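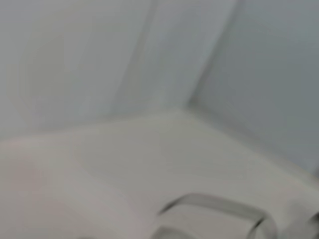 掲載誌・校正刷り・読者からの手紙の保管メモ

短編やエッセイを文芸誌に出している人の手元には、掲載誌、校正刷り(ゲラ)、編集部との往復書簡、読者から届いた手紙やメールの控えが溜まる。本ページは、これらを家庭の棚一本で管理するための手順をまとめたものである。作品の書き方や投稿先の選び方は扱わない。

1.分類

分類は作品単位で行う。雑誌名や年で分けると、同じ作品の初出、再録、翻訳が別の場所に散る。作品ごとに中性紙の封筒を一枚用意し、次のものを入れる。

・採用通知と契約書(写しで可)
・著者校の最終版
・掲載ページのコピー
・読者からの手紙、メールの印刷

掲載誌の現物は封筒に入れない。厚みで封筒が変形し、背も傷む。現物は棚に立て、封筒には棚の位置だけを書く。

封筒の表書きは鉛筆を使う。書く順序は通し番号、題名、初出誌、号数。当方の通し番号は現在462まで進んでいるが、欠番は埋めない。取り下げた原稿の番号もそのまま残す。

2.留め具の除去

ホチキスの針とクリップは収納前に外す。針は裏側の足を薄いヘラで起こし、表側から抜く。リムーバーで一気に引くと、古いゲラの紙は角が裂ける。輪ゴムは劣化して紙に貼りつくため使わない。束ねる必要があるときは二つ折りにした中性紙で挟む。

付箋も外す。糊が残り、数年で茶色い帯になる。付箋に書き込みがある場合は、該当箇所の余白に鉛筆で写してから剥がす。

3.棚と湿度

相対湿度は50%前後を目安とし、62%を超えた日は押入れや扉付きの棚を開けて換気する。湿度計は棚の最下段の奥に置く。部屋の中央の値はあてにならない。

外壁に接する面には本を密着させず、約7センチの隙間をとる。棚板の奥に角材を一本渡しておけば、押し込んでもそれ以上は下がらない。

雑誌は詰めすぎない。指を背の両側に入れて抜ける程度がよい。薄い同人誌や季刊誌は単独で立てると反るので、数冊ごとにブックエンドを入れる。

4.メールの控え

読者からのメールは、返信を終えた時点でテキスト形式に書き出す。ファイル名は「通し番号_受信日_姓」とする。件名は使わない。「感想です」という件名が並び、後で区別がつかなくなる。

印刷するのは、本人の許可を得て引用する可能性があるものに限る。許可のメールも同じ封筒に入れる。

バックアップは2か所。一方は外付けドライブ、もう一方は自宅以外の場所に置く。毎年1月に両方を開き、無作為に数通を選んで文字化けの有無を見る。

5.感熱紙とファクス

古い編集部とのやりとりには感熱紙のファクスが混じる。感熱紙は退色するので、先に複写を取る。原本は別の封筒に単独で入れ、ビニール製のポケットには入れない。可塑剤で文字が消えることがある。

6.読者からの質問

Vanderleia Frotaさんから、季刊誌『Stokach』の旧号の背が割れた場合の処置について問い合わせがあった。無線綴じの糊割れは、家庭では補修せず、帯状の中性紙を巻いて立てておく。木工用ボンドは硬化後に再び割れ、次に直す人の手間が増える。セロハンテープは使用しない。

Hafiz Harahapさんからは、表紙に残った値札の剥がし方。ドライヤーの弱風を20センチほど離して当て、糊が緩んだら端から寝かせるように引く。コーティングのない表紙では行わない。『Gadari』の初期の号は後者にあたるので、値札は残したほうがよい。

7.廃棄

初校は再校が揃った時点で捨ててよい。ただし、編集者の書き込みがあるものは残す。同じ掲載誌が複数あるときは状態のよいものを手元に置き、余りは寄稿の見本として封筒ごとに通し番号を付けて別の箱に移す。箱の蓋には最終確認の年月を鉛筆で記入する。

最終更新:2024年11月18日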